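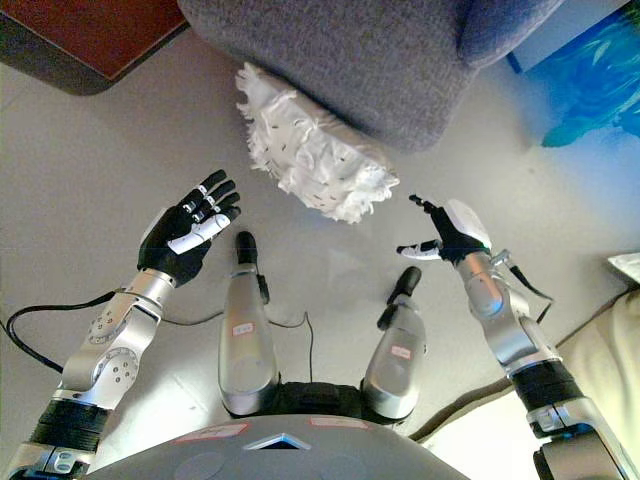

Photo: Ristora

14th March, by Noémie Pons
Filed under: Film list > Documentaries > Sport on screen

Hello Aitana, hello all,

Aitana Manzano wrote:

> I watched Civero last night and I am a bit alone with my opinion, it seems. Everybody on the list liked the races. For me the rowing is well filmed but I did not learn who these girls are. There are five of them in the film and after 99 minutes I could tell you the dreams of only two. Also the music is too much. Did anybody else have this feeling, or must I watch it again?

I have watched it twice now, so I can try to answer. The first time I had the same feeling as you. The film opens with the lake and the boats, and for a long time we only hear the coach, Pappas, shouting from his small motor boat. I thought it would be a film about him. The second time I paid more attention to the short parts in the kitchen of the clubhouse, and there I found more about the girls than I remembered. The youngest one speaks very little, but when she has to tell her father that she lost her place in the boat, the director lets the telephone call go on until the end, without music. For me it is the best moment of the film.

About the music in the races I agree with you completely. A rowing race already has its own sound - the oars, the breathing, the person who calls the rhythm - and I would have liked to hear it. In the final at Flirnmont we hear almost only violins. I did some rowing at university, not very well, and I can say that in the last minute you hear everything very clearly, even people on the bank whom you do not know.

One thing I would defend is how the film treats money. The club has to find 1570 euros for the repair of one boat, and this small sum comes back again and again. Other films about poor clubs make a big speech of it. In this one a mother writes the number on the back of an envelope and then she changes it, and we understand. I coached a school team for a few years and I recognised that envelope.

I am less sure about the ending. The film jumps from the final to the next July with only a line of text on the screen, and two of the girls have left the club. Why did they leave? Perhaps they did not want to talk about it, and then it is correct to respect this, but the film could have told us so.

So my answer is yes, please watch it again, but maybe start after the first 20 minutes. I would be glad to know if you still find only two of them.

If somebody has the version with the director's interview, could you write to me? My disc does not have it, and the library in my town could not tell me if it exists with subtitles.

Best regards,
Noémie

Last updated in July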